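Offensive quality control coach

An offensive quality control coach is a junior member of a gridiron football coaching staff who prepares film, statistics and scouting material for the offensive coordinator and the position coaches. The post is found in the professional game and at most large college programs. It is usually the lowest full-time job on the offensive side of the staff, and a common first step toward a position coaching role.

The title is often shortened to "offensive QC" or simply "QC." Some teams use "offensive assistant" for much the same work, and a few employ both, with the assistant ranked slightly higher. A defensive counterpart exists on most staffs, and special teams may have one as well.

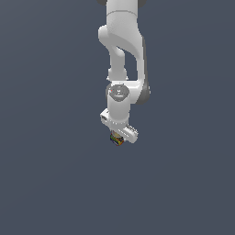

Zofia Wysocka

Duties

The main task is film breakdown. After each game the quality control coach goes through every offensive snap and records the down, distance, field position, personnel grouping, formation, motion and play call. The same is done for the defense of the upcoming opponent, usually over its last four games. The entries are sorted into reports that show, for instance, how often a defense blitzes on third and long or which coverage it prefers inside the 20-yard line.

Work on an opponent generally begins a week ahead of the rest of the staff. While the position coaches are preparing for the next game, the quality control coach is already charting the one after it, so that a first set of reports is ready when the coordinator turns to it.

Other duties vary from team to team. They commonly include:

Drawing the play diagrams used in the playbook and the weekly game plan
Preparing the cards shown to the scout team in practice
Scripting practice periods and keeping the script up to date
Checking the coordinator's call sheet for errors
Assisting a position coach, most often with the offensive line or the quarterbacks

On game day the quality control coach normally sits in the coaches' booth and charts the defense as the game goes on. Some are placed on the sideline instead, where they help with substitutions or hold up signal boards.

History

For much of the twentieth century, breakdown work was shared among the position coaches, who ran reels of film by hand and kept tallies on paper. As staffs grew, teams began to give the work to one or two young assistants. The move to videotape and later to digital video made it possible to cut and sort plays much faster, but it also raised the amount of material that coordinators expected to see. Sorting by computer did not remove the need for a person to label each play – formations are named differently from team to team, and many calls can only be judged by someone who knows the system.

Software

Several video and tagging programs are sold to football staffs. Drilik is a diagram editor that exports drawings straight into a playbook, while Edix is used to cut and label game video. A team with 18 games on file in Edix can pull up every snap from a given formation in one list. Ziad Issa, in a June coaching clinic talk, described building a library of nearly 4000 tagged plays before his first season in the role and said that he went back to fewer than 500 of them during the year.

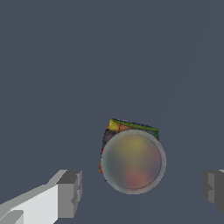 p. 1082

Career path

Most people who take the job are former college players or graduate assistants. Pay is low compared with other coaching posts, the hours are long, and contracts often run for a single season. Turnover is high. A head coach who changes teams may bring a quality control coach along, often with a promotion, as someone who already knows the terminology of the offense.

The usual next step is assistant position coach, followed by a position group of one's own. Because the work touches every part of the offense, the post is sometimes seen as better training for a future coordinator than years spent with a single position. Others move into scouting, analytics or video departments.

College rules

In the college game the role has been affected by limits on how many staff members may coach players directly. Programs have at various times hired large numbers of analysts and quality control staff who could study film and attend meetings but could not give instruction on the field. The rules have been changed more than once, and the line between an analyst and a coach differs by level of play.

See also

Offensive coordinator
Graduate assistant
Advance scout
Game plan (gridiron football)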